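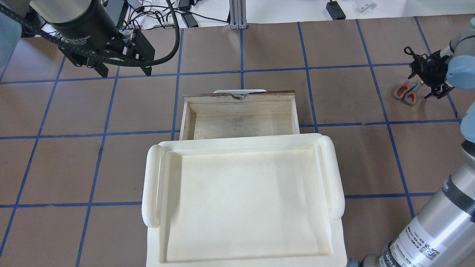 Retno Pangaribuan asked after our last report why a cell with two arms still needs a person beside it every morning, and whether the money for maintenance could be made smaller in the second half. I try to answer both points in this report.

The morning check takes 7 minutes when all is well. We look at the cables first, because the one on the left wrist was changed in the spring and its clamp is still new to us. Then each gripper is opened and closed without a load, and the fingers are wiped. Last comes the tape grid on the work surface. The operators place the drawer and the tray by these lines, so a strip which has moved spoils the whole day of trials. 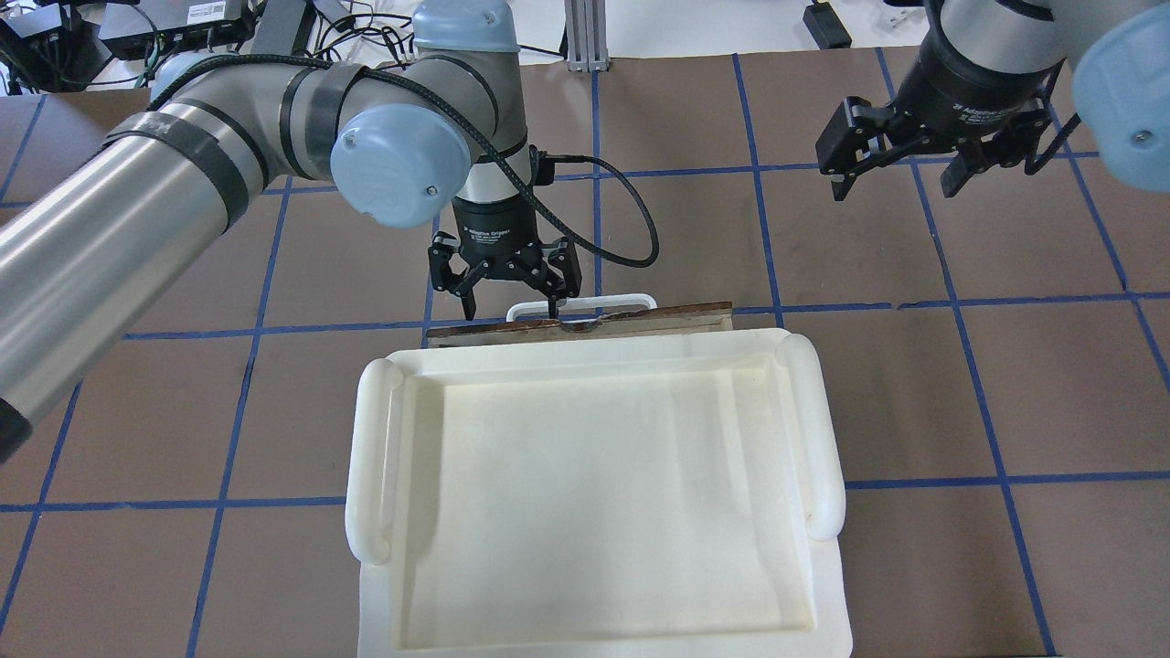 Toshiko Katayama keeps the log for both arms. Since the start of the grant the cell has done 800 cycles, and 109 of them were stopped by hand. Most stops came from the left side — the approach to the drawer handle was taught a little too low. We have taught this position again and will compare the numbers in July.

Two things are still open. The spare finger pads from Marras have not come, and the quotation from Jurnevix for the yearly service is higher than planned by some 2 per cent. We ask to keep the maintenance money as it is until the service is done. The new cable clamps are already paid from the Zamik budget.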